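Grutunberg laundry to close its counter on Eston Street in April

GRUTUNBERG, December 12, 2018 — The public laundry on Eston Street will stop taking drop-off orders in April, and the town is looking for someone to keep the self-service machines running after that.

Tùng Tô, who has run the business under a lease from the town, told council members on Monday night that he will not renew. The lease covers the ground floor of the former dairy building, including the wash room, the folding room and a small storage area in back. The apartments upstairs are rented separately and are not affected.

Tô said the drop-off counter has lost money in each of the past 2 years. Most of that work came from guesthouses near the lake, which sent towels and sheets in bulk from spring through fall. Three of the larger guesthouses have since signed with Stornero, a commercial linen service that picks up by truck and washes out of town.

"I can't match their price per pound and I'm not going to pretend I can," Tô said. "The coin machines still pay for themselves. The counter doesn't."

The counter charges by weight for ordinary laundry and by the piece for comforters and rugs. Towels are the largest part of the drop-off work and take the longest to dry and fold.
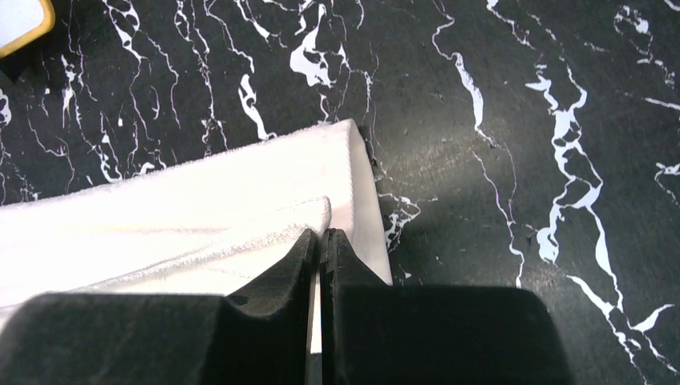
Piret Paulauskas wrote to the council that losing the counter would be hardest on people who cannot lift a full basket or stand at a dryer for an hour, and she asked that a weekly pickup be written into any new lease. The letter was read aloud at the meeting and entered in the minutes.

Council members did not vote on the request. The town clerk said a pickup requirement could be added to the call for bids, but that it might cut down on the number of offers. The building has no loading door, and street parking on that block is limited to half an hour during the day.

The town took over the dairy building after the creamery shut down and has leased the ground floor ever since. Rent is set at $491 a month, with water billed at cost. Under the current terms the town pays for the boiler and the roof, and the operator pays for the machines. Tô owns the washers and dryers and has offered to sell them to whoever takes over.

Water is likely to come up again in the bidding. A rate increase passed last summer added $161 to the laundry's average monthly bill, according to figures Tô gave to the council. He raised the price of a wash once to cover part of it. He said he did not want to do it a second time, as some of his regular customers had already started washing less often.

The closest other self-service laundry is in Tipoki, on the far side of the river. The bus there does not run on Sundays, the busiest day at Eston Street.

One guesthouse owner at the meeting said she had stayed with the drop-off counter because her things came back the same day and were never mixed with anyone else's. She keeps colored and patterned towels instead of plain white ones, and said the bigger services prefer to supply their own linen.
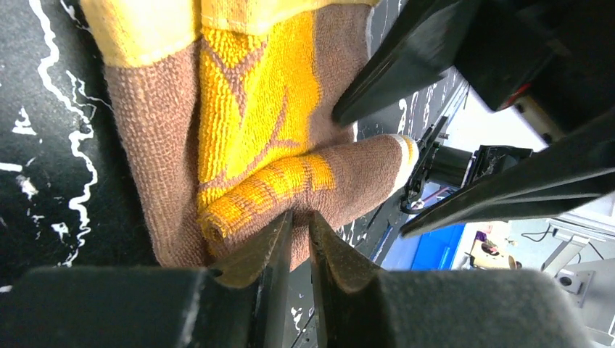
Will orders left at the counter before the closing date still be finished? Everything accepted through the last day of drop-off service will be washed and held for pickup for two weeks, and prepaid cards with money left on them can be used in the machines or turned in for a refund.

Tô said the exact closing date will be posted on the door once it is set. Regular hours continue until then — early morning to evening on weekdays, with a later start on weekends. The laundry will close for the holidays as usual.

The call for bids will be available from the town clerk's office after the new year. Bidders have to put down a $200 deposit, which is returned to those who are not chosen, and must show that they can service the machines or pay someone to do it. A walk-through of the building will be arranged for anyone who asks.

If no acceptable offer comes in, the ground floor will go back to the council, which would then decide whether to run the machines itself or rent the space for another use.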